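Notebook entry, Feb 7, 2022
Spreadsheet migration, Urnden office
Entered by W. Jabłońska

The purpose of the present work is to move the Colport stock workbook from the desktop spreadsheet to the shared online one before the new reporting year begins in April. The workbook has 236 named ranges and one main sheet of 3000 rows.

The first import completed without an error message. On checking, two problems were found. Dates entered as text in the supplier column had been read with day and month exchanged wherever the day was 12 or lower. The lookup formulas on the Sadowski sheet returned blanks, as they point to a second workbook held on the old network drive. The macros were not carried over, as expected, and are to be rewritten separately.
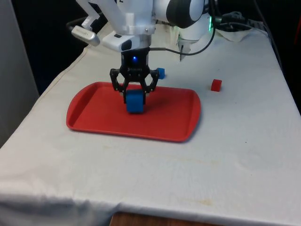 The date column was corrected in the source file by setting the locale to United Kingdom and converting the text to true dates before a second import. All rows then agreed with the printed ledger. T. Michalski checked the totals independently and found a difference of 2 pence on the Gremura account — a rounding setting in the old file, now recorded in the notes tab.

The external lookups remain open. Copying the second workbook into the new one would be simplest, but it is edited daily by the purchasing section and the copy would soon be out of date. An import range is preferred. Recalculation was slow when this was tried on the full sheet, and acceptable once the range was limited to the four columns in use.

Staff are asked not to edit the online version until the lookups have been settled. The desktop file remains the master copy — any change made there should be entered in the change log with initials.

To do: protect the header rows; list the macros still in use; ask purchasing which columns they intend to keep.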